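Fewer Words, Checked Twice: An Interview on Product Copy at Nellov
2021-10-20

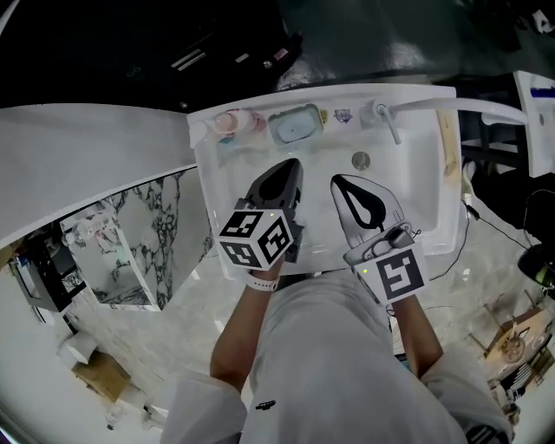
At the sink, a gripper in each hand.

Nellov, the software company based in Skosmont, spent much of the past year rewriting the public pages for its scheduling product, Trultier. The head of the company's editorial office spoke with us about how errors reach published marketing copy and what the office has changed.

The review began with a count. "We had 706 pages that a customer could reach from the main menu," she said. "Of those, 248 described a feature under a name we no longer used. A customer would read one term on the page and find another in the product."

She does not attribute the problem to poor writing. Most of the pages were accurate on the day they were published. The product then changed, and responsibility for updating the text had never been assigned. "Engineering believed that marketing owned the pages. Marketing believed that a page was finished once it was live. Both positions were reasonable under the rules we had at the time."

Under the present arrangement, each page carries the name of a department and a review month. Pages that miss their review are withdrawn until someone has read them. The rule took effect in August and met with some resistance from the sales teams, who lost several comparison pages in the first week. "They were unhappy, and I understood why," she said. "Five of those pages have since come back. The others were repeating claims we could not support."

The office has also shortened its list of approved terms. Words such as "seamless" and "robust" now require a written note from the author stating what the word means in that sentence. Few authors submit the note. "They usually find a plainer word – or they take the sentence out," she said.

Asked whether automated checking had helped, she gave a qualified answer. The office uses Issa, an in-house tool that compares page text with the current product glossary. It finds outdated names reliably. It does not recognize a sentence that is grammatically correct and says nothing. For that, the office relies on eight readers drawn from customer support, each of whom sets aside one afternoon a month.

"Support staff know which sentences cause telephone calls," she said. "We should have asked them much earlier."

The next stage concerns release notes, which remain outside the review process and are written by individual product teams. A draft standard is with those teams for comment.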